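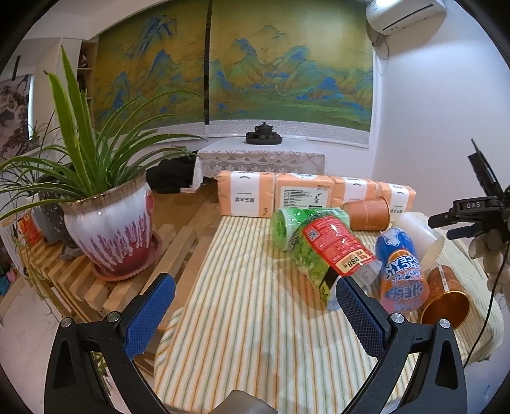 Gesham Home Gripper Kit: two months with the hire package

Four stars out of five

I'd been circling the Gesham kit since January, mostly reading other people's grumbles about it, and in the end I gave in and took the two-month hire. I teach an evening class in hobby robotics at Plotanthorpe and have a small arm at home that I've been trying to train to tidy things away, so a pair of hand-held grippers you can simply pick up and use in your own front room sounded like a treat. I'm pleased to say that for the most part it has been!

For anyone coming to this fresh, you hold one gripper in each hand and do the chore yourself, slowly, and the kit records what the jaws did and what they could see. You send the recordings off and Gesham returns them sorted, trimmed and ready to train on. The hire price covers both grippers, the cables, the charger, a padded case and 4000 clips' worth of processing. I'm nowhere near using that up and I don't suppose many households would be.

Holding them

They feel solid. The jaws are black, pinned with proper metal screws, and open nice and wide, wide enough to come at a cup on its side without having to creep up on it. Closing them takes a gentle squeeze and after a few evenings I'd stopped thinking about my fingers at all, which I had rather doubted would happen. My wrists did ache in the first week. I was gripping far too hard, as you do with anything new, and a friend who paints for a living told me to rest my elbows on something, so I took to kneeling with my forearms on a cushion. Much better. I do wish the handle came in a smaller size though.

The blue pads are the best part of the whole thing. They have a cross-hatched face, a bit like the sole of a plimsoll, and they hang on to shiny things far better than the smooth rubber tips I had made for my own arm (which I have since thrown in a drawer).

What it's good at, and what it isn't

I've kept to everyday objects, spread out on a striped cover, and sorted or stood up or put away. Cups are a joy. A cup lying down can be picked up by its rim or hugged round the middle, and I'd suggest recording both ways from the start, as I did nothing but rims for a fortnight and ended up with an arm that was lost whenever the opening faced the wrong way. Metallic and glossy cups are fine to hold but they do throw bright spots of light about, and I found it worth drawing a blind.

Tissue packs are very nearly as easy. They're light, they squash a little and they stand up again if you let go of them kindly. Do put them in different orders and turn some the other way round, or your arm will get the idea that tissues only ever live in one tidy row.

Crinkly clear packets are the hard ones. You can see straight through them to whatever is underneath, the edges vanish, and the jaws will happily take a pinch of the bedcover along with the wrapper. I lost a whole evening to this. Going in from the side with one jaw held low and still helped me more than anything in the instructions, and I've passed that on to Gesham in the hope that somebody adds a page.

One more grumble under this heading. Soft surfaces are barely covered in the booklet, which seems to have been written by someone with a very nice hard worktop. Fabric ruckles up as you drag things over it. I got round it by smoothing the cover down between goes and leaving a few wrinkles in on purpose every so often, and my arm copes with both now, more or less.

The cable

Each gripper trails a thin black cable, and I'd knock off half a star for that alone if the form would let me. It's light enough and you don't feel it pulling, but it does find its way to the edge of whatever you're working on and it will sweep a small packet to the floor if you turn round in a hurry. I keep my plants in the same room, and I've learnt to run the cables down the other side, well away from anything trailing. Clip them to your sleeve and life improves no end.

The processing service

Recordings went off in the evening and came back in three days, the first time in five. The trimming is sensible. I had expected to lose the untidy bits, the fumbles and second tries, and I was glad to find they'd been kept and marked separately, so you can choose for yourself. The labels were sometimes a touch vague ("container" for a cup, "packet" for nearly everything else) and I went through and put in my own words. A chore, but quite a peaceful one with the radio on.

Questions by email were answered kindly and at length, which suits me. I asked how the kit compared with the Tiwari one and got a fair reply, with no running down of the competition. I've had a short go with the Tiwari at a club meeting, by the way, and it's the lighter of the pair, but the jaws open less and I couldn't get on with the handle. The Rirkau people do a single-handed version too. I haven't tried it. For anything where you steady an object with one hand and take it with the other, I'd want both.

Would I hire it again?

Yes, and I've extended until the end of term so that the class can have a turn. If you have a clear work space, a patient household and somewhere soft for your knees, I'd recommend it warmly. Order a spare set of pads when you book, as they were out of stock when I asked for some later on, and check the case before you sign for it: mine came with one of the foam inserts in upside down and I spent a good while trying to shut the lid.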